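Petite boîte kraft à couvercle : vous emballez comment pour l'envoi ?
Forum Rustetier > Emballage et expéditions > Sujet n° 3972

grenouille_du_33
Bonjour à tous, voilà la boîte fermée, posée sur la table. Format petit écrin, rien d'écrit dessus. J'hésite entre ruban, étiquette ou rien du tout. Vos avis ??
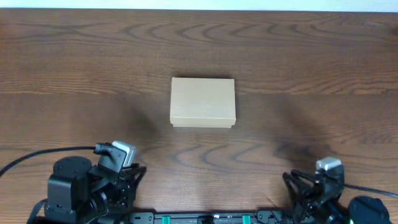 Réponses (6)

mirabelle-papier
Rien du tout sur le dessus, c'est joli nu. Un tampon à l'intérieur du couvercle à la rigueur. Par contre elle part pas comme ça par la poste j'espère

grenouille_du_33
Non non, dans un carton plus grand. C'est pour des boucles d'oreilles, 3 modèles, marché de Tistville en juillet + quelques envois.

Vis_et_ficelle
Moi je mettrais un bandeau papier tout autour. Le couvercle tient par frottement sur ce genre de boîte, un choc et hop, les boucles se baladent dans le colis. Déjà eu le cas, cliente pas contente.

mirabelle-papier
Pas d'accord, le bandeau ça fait paquet de biscuits. Deux tours de ficelle de lin et basta. Et ça se défait sans déchirer - la boîte resert après.

Vis_et_ficelle
La ficelle marque le carton si on serre. Sur du kraft clair comme ça on voit tout, il y a déjà des petites traces d'usure sur le couvercle quand on regarde bien.

grenouille_du_33
Ah oui les traces j'avais vu... Ça vient du stockage je pense, je les empile sans rien entre. Prises chez Furell, lot de presque 900, j'ai vu grand lol. Vous mettez une feuille de soie entre chaque ?

atelier.bhatt
Bonjour, ici l'atelier Bhatt (reliure). On les range debout, sur la tranche, comme des livres. Pas de feuille, ça glisse et on perd un temps fou. Pour les traces légères - gomme mie de pain, tout doucement, sans frotter en rond. Essayez sur le dessous d'abord.

mirabelle-papier
Gomme mie de pain ok mais pas la blanche surtout !! ça lustre le papier et c'est pire

grenouille_du_33
Merci, je teste ce soir vers 20 h. Bon pour le bandeau je suis toujours pas décidée, je vais en faire un de chaque et je demanderai aux clientes du marché.

Vis_et_ficelle
Prends du papier 120 g pour le bandeau, en 80 ça gondole. Et colle dessous, pas sur le coté.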